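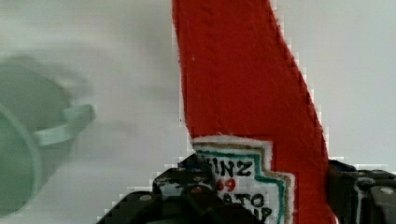

Iltideo
Member, 392 posts
Posted 12/31/19

Grip force on compressible objects remains the principal unresolved matter in the shared arm build. The present finger mounts were fitted in May and have been adequate for rigid items. On the fabric-like ketchup bottle, the fingers bear on both sides at the level of the label, and I consider this placement too low. I propose a limit of 25 percent of rated force for all fabric objects and request comments before the settings file is amended.

Mnguni
Member, 70 posts

I do not support a single limit. A value suited to felt will not necessarily hold a cup. The settings should be kept by object, as was agreed when the wrist bracket was replaced.
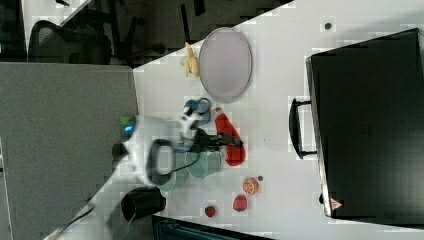
Plundetport Shared Workshop, Home Automation Section

Mekero
Section Moderator, 324 posts

Members are asked to keep force settings and approach angle as separate questions. With the arm reaching across from the side and the red item set at a tilt, the fingertips meet it near the middle. One of the green cups is close to its wide end, and any correction of the approach must allow for them. I would move the cups before altering any software value.

Iltideo

With respect, moving the cups conceals the fault. The arm is intended for a kitchen table, and members do not keep their kitchen tables in order for its benefit.

Mnguni

I concur on that point only. The cups should remain. My objection to the 25 percent limit stands.

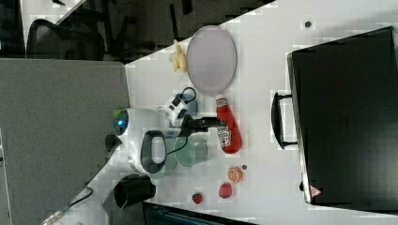
Bottle on its side, cap toward the plate; wrist camera above the gripper.

Mekero

The objection is noted. Both proposals may be tested under the following conditions:

The layout of cups, plate and toy food is to be left unchanged between trials.
The wrist camera cable is to be checked for slack before power is applied.
Settings are to be saved under the member's own user name.

Mnguni

Accepted. I will prepare the per-object file. Please confirm whether the toy fruit is to be included or only the bottle and cups.

Iltideo

Bottle and cups only, in my view. The fruit requires a different fingertip.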